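Fornum pauses bed-making trial after hand won't let go

Nov 20, 2022

If you've been following my posts on the housekeeping robots over at the Fakden in Bidilholm, you already know I'm a fan. So I'm a little sad to be writing this one! The trial has been on hold since Thursday, when one of the hands closed on a pillow during a morning run and then refused to open again.

Nobody was hurt, I'll say that first. The only person in room 323 was Czesław Grabowska, who looks after the machines for Fornum, and he was over by the door with the tablet when it happened. He sent the open command, got a nice cheerful "done" back on the screen, and the fingers stayed shut. He sent it again. Same thing. After that he hit the stop button (good man) and called the front desk to keep the hallway clear.

What bothers me, and it bothers Czesław too, is that the stop button did exactly what it's designed to do. It cuts the arm and freezes the hand where it is, which makes sense if you're holding a lamp over somebody's head. If the thing being held is somebody's sleeve, or their wrist, I'd want it to go limp, thank you very much. Getting the pillow out took a screwdriver and a good bit of patience, and the pillow did not come through it well.

I got Czesław on the phone last night and he walked me through what they know so far. The Bíró hand, as they call it, had finished 490 runs without a jam. There's a small controller board that tells the fingers when to release, and after a software update earlier in the week it began reporting the release before checking that the fingers had moved. On most runs you'd never notice. On this one the thumb had stuck for some other reason, and they're still taking it apart to find out why. He thinks a bit of thread got into a joint but wouldn't swear to it.

All 4 hands are out of the guest rooms for now and the update has been rolled back. Fornum wants 300 clean test grips on each one, in an unoccupied room with the door locked, before any of them go near a bed that's been booked. They're also adding a manual release you can pull without tools, and I'm so glad, I asked about one back in the spring!

The earliest restart is January. Until then the regular housekeeping crew is doing every floor, so if you're staying there over the holidays please tip them properly. I'll post again when Czesław has the thumb sorted out.
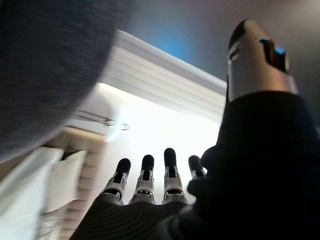
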